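Home Guides Workshop Budgeting Contact

September
By Andor Lengyel

How to budget for your first robot arm (and still have money left for the gripper)

I get to do one of my favourite jobs a few times a year, and it's sitting down with a small business owner who has just decided they want a robot arm. I love it! There's always a notebook, there's usually a video somebody has sent them, and there's nearly always a number circled at the top of the page. The number is the price of the arm.

So let's talk about the rest of the page. I've been through this with our own café cell at Riltside and with a handful of other places since, and the method below is the one I keep coming back to. You can do most of it with a pencil on a Thursday evening.

Step 1. Write down one job

Pick one job and write it as a single sentence with a start and a finish. "Pick up the cup at the dispenser, set it in the holder, put the straw in." Lovely. "Help out at the counter" is a mood, and you can't buy equipment for a mood.

Then go and watch a person do that job for a full shift. Bring a stopwatch and a kitchen scale. You want the weight of everything that gets picked up, the furthest reach, the time it takes and every little thing the person does without thinking. When I watched our counter I had written a three-line job, and by noon it was two pages (turning the cup so the logo faces out, nudging a lid that hadn't seated, wiping the ring off the table before setting the next one down).

Keep those pages. They're your specification, and every supplier you talk to should get the same copy.

Step 2. Size the arm to the wrist, not the cup

Payload is quoted at the end of the arm, and the gripper hangs off that end too. So do the cables and the mounting plate. Add it all up before you look at a catalogue. Light jobs are fantastic for budgets, and drinks and packaging are about as light as work gets, but I've still seen someone choose the smallest arm in the range and then use up most of its payload on a heavy gripper.

Reach works the same way. Measure from where the base will bolt down to the furthest spot the fingertips have to get to, then leave a margin. An arm working at full stretch has very few ways to come at an object, and you'll be rearranging the table to suit it.

Step 3. Split your budget into four envelopes

I use real envelopes, and Boonsong Rojanasak, who runs the numbers for us, has stopped teasing me about it. Label them like this:

Arm and controller
Tooling (gripper, fingers, mounting plate, cables)
Table, holders and guarding
Commissioning, training and spares

The first envelope gets a firm quote and the other three get guesses, so spend your energy on those three. Ask for a written price on each. If a supplier says the cable "comes with it", ask which cable, how long, and whether it's rated for constant flexing. Our first tooling quote left out the adapter plate, and that one flat piece of metal held us up for 18 days.

For scale, our holders, spare fingers and connectors came to $1582 all in. I had pencilled in a good deal less. It's a small sum next to an arm, but it's the kind that lands after you've told everybody the budget is closed.

Step 4. Choose the gripper with your real items in your hand

This is the fun part! Phone the gripper suppliers and ask if you can send a box of your actual stuff. We mailed cups, lids and straws to Livau and to Dorkier, and both were happy to try them and talk over the results with us.

A two-finger gripper is a great all-rounder, but look hard at the fingers themselves. Thin, flexible items want narrow tips and a gentle, adjustable grip. Wide, stiff ones are more forgiving. If your job has both, price a second set of fingers now. Ask how long a swap takes and whether you'll need to teach the positions again afterwards.

Ask these as well:

Can I set the gripping force, and can I do it from the arm's own screen?
Is the connector one I can replace myself?
What do spare fingers cost, and how long do they take to ship?
Can the surfaces be wiped down with the cleaner we already use?

Step 5. Spend on the table

If I could get every first-time buyer to move a little money from one envelope to another, it would go here. A cup that always sits in the same spot saves you hours of programming and quite possibly a camera system you didn't need. A shallow recess or a simple ring will do it.

Pick a smooth, pale top that wipes clean, make sure it doesn't wobble, and work out where the cables are going before anything gets drilled. Leave slack near the wrist. A cable that looks tidy with the arm parked can pull tight the moment the wrist rotates, so run the whole motion slowly and watch the cable the entire way. I do this seven or eight times with a coffee in the other hand, and I enjoy it every time.

Step 6. Rehearse the fiddliest move before you pay the balance

Find the one movement in your job that makes you nervous and ask to see it done, with your items, before the last payment. For drinks it's usually the straw. The cup is wide and easy, but the straw has to be held straight and brought down into a small target in the lid.

Get the supplier to run it 85 times in a row and log each miss. Write the pass mark into the purchase order so there's no awkwardness later. Look at how the item sits in the fingers, where the cable goes when the wrist is level, and how much room is left between the gripper and the cup. 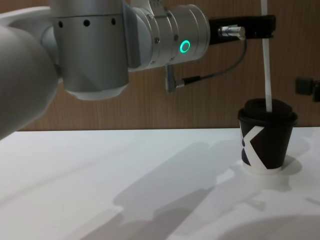 Step 7. Plan the first three months

Your arm won't be at full speed on day one, so please don't budget as if it will. Keep your regular staffing through the first month. Book the training for two people, on different shifts, and get both of them comfortable with stopping, clearing and restarting the cell on their own.

Boonsong keeps a simple sheet with the date, what stopped us, how long it took to fix and what it cost. Ours is called Major, after the first column heading, and it has turned into the best planning tool we own. When we priced the second cell we filled in those three guessing envelopes straight from the sheet.

Keep one spare cable and one set of spare fingers on the shelf from the start, labelled, in a box everyone can find. Then go and write your one sentence. If you get stuck on Step 1, send it to me through the contact page and I'll happily read it over.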